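Handing the pouring station to the Zetura cell

Applies to bench 3511 at Trudcombe. The operator sets out a glass and a bottle and starts the cycle; the arms do the handling. 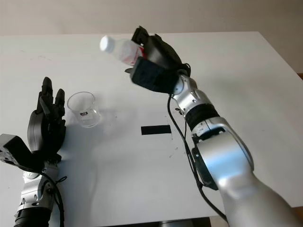
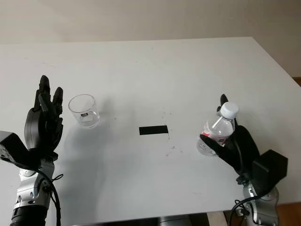

Right hand on the bottle, glass near the left hand.

1. Clear the bench and log in to Wultico.
2. Set the cycle count to 20.
3. Stay outside the arm reach until the lamp is green.
4. Log every stop — including short ones.

Bench staff move from pouring to inspection after 200 cycles. Shift pay is unchanged.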